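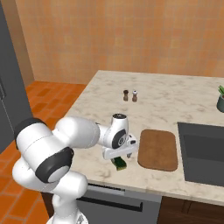 Valentyna Moroz wrote under my last post that I should stop tuning the simulator and go wipe a real counter. Her point was that a sponge is the worst thing to trust a physics engine with, and that every hour I spend on the simulated kitchen is an hour I don't spend finding out how much the real arm sags. She has built two of these, so I took it seriously for a day or so and then went back to the simulator anyway.

My reason is mostly space. The real arm lives on a bench at Tumgate, the shared workshop, and I get the bench two evenings a week. At home I have a laptop and a kitchen table. If I want to try forty ways of coming down onto a sponge, I can do that at home before bed. At the workshop I would get through five and then somebody would need the bench for a bicycle.

So this is where the wiping project is. I call it Zhuravel, and the folder has had that name since the start, so I'm keeping it even though the current version doesn't look much like the first one.

The task is short. Find the sponge, close the gripper on it, lift it a little, move it to the cutting board, press down, wipe. I left the salt and pepper on the counter because I have salt and pepper on my own counter and I don't plan to clear them away for a robot.

The grasp took the longest. I had the sponge as a rigid block at first. The fingers closed on it, the contact solver got upset, and the sponge left the kitchen at high speed. I found it once past the refrigerator, still going. Making the gripper close more slowly helped some. What fixed it was lowering the grip force a lot and raising the friction on the fingertips. I also swapped the sponge's collision shape for a plain box, slightly smaller than the one you see drawn. It means the fingers sink into the green a tiny bit when they close, and it looks enough like squeezing foam that I stopped worrying about it.

A soft body sponge is possible. I tried it in September of last year and each run took so long that I'd make dinner while it went. I may try again when I have a better machine.

The second problem was tilt. The sponge rarely comes up level. If it's gripped off center it swings a few degrees, and then one edge reaches the board first. For a while I tried to correct this with the wrist. Jad Boutros suggested I leave it alone and let the board push the sponge flat, which is what a person does. I set the arm to be soft in the vertical direction and stiff in the other two, and now the sponge lands on its low edge and settles. I got roughly 600 runs out of it over a week of leaving the laptop on overnight. Most of the failures in the log are from the approach, where the path comes in too low and the fingertips touch the marble.

To be fair to Valentyna, none of this tells me about sag. The simulated arm goes where I tell it. The one at Tumgate has a shoulder joint with play in it that I have tightened more than once, and the cable still catches on the elbow when it reaches out far. I know those are waiting for me.

Next on the list:

Raise the approach height and slow down the last part of the descent.
Move the sponge to random starting spots, including close to the sink.
Print new fingertips with a rubber face, if the printer is free.
Take a real sponge to the workshop and try the soft vertical setting at low speed.

I've put my name down for the bench on 2023-08-19. I'll bring the sponge from under my sink and a towel.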